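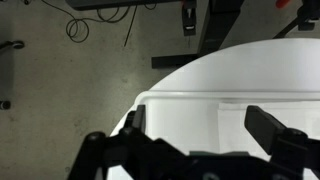 Listing Your Property

Setting up a sale listing in Driment

1. Sign in and choose Add Property.
2. Enter the street address and postcode. Units need a lot number as well.
3. Type the asking price in whole dollars, without commas.
4. Add up to 12 inspection times.
5. Choose Save Draft, then Publish.

Note: New listings go live within 2 hours. You can change the price later under My Listings.

Caution: Cancelling a published listing deletes all buyer enquiries. Export them first.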